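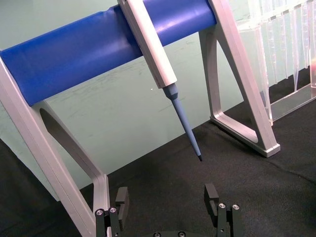
Kisby Forum > Bench Talk > Pipette calibration, how often?

marlow_k
We send ours to Stornside once a year, 20 pipettes at a time. The new quote came to 315 for the batch and my boss wants to go every two years. Anyone doing that?

tidewrack
We do. Weigh water in between and you'll catch the bad ones. Ours are mostly 300 µL and they hardly drift.

pHil7
I wouldn't. Two of our 100 µL ones were reading low by September, six months after service. If you get audited, you need the yearly certificate anyway.

tidewrack
Depends on the audit. Ours only asked for the in-house log.

marlow_k
We do get audited, so yearly it is for that set. Might stretch it for the teaching ones.

pHil7
Fine by me. Change the seals though.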